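Ulelik Two-Arm Garment Handling Kit

Sold by Sendenus. Page revised Jul 15, 2022.

The Ulelik kit covers two arms, two soft-fingered grippers and the regrasp method written by Ylva Kristiansen and Declan Wainwright at Bedau. We stock it and we support it. We also think the method has been oversold, so please read this page before asking for a quote.

The claim in the February report is that pulling a garment taut between two grippers makes its corners easy to find. In our own run of 52 lifts on mixed knitwear, the planner picked the wrong second grasp point 15 times. T-shirts did well. Anything with a hood, a zipper or long sleeves did a lot worse, and the report tested very few of those. 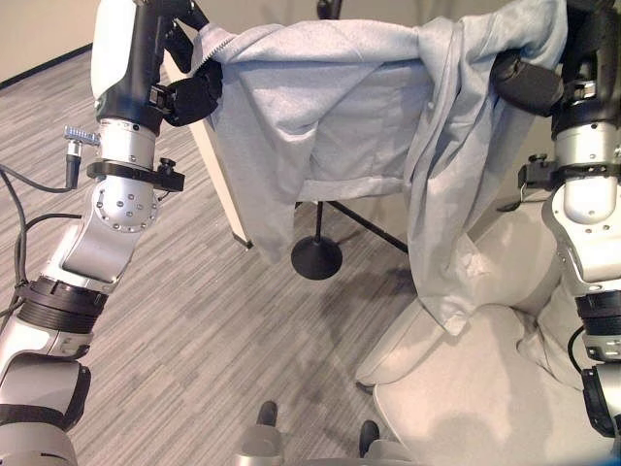

Light gray zip-up garment held between the left and right grippers, one sleeve hanging down in front of the armchair.

Bunching at the grip is the weak spot. The method treats each grasp as a single point, and thick fabric folded over a finger is no such thing. Torunn Lindholm at Viklund suggests a third regrasp for heavy items. We have yet to see numbers for it.

In the box: 2 arms, 2 grippers, clamp collars, cable set, planner license for 3 workstations.

Not included: stand, computer, any promise about hoodies.

Lab pricing on request from Jucélia Toledo.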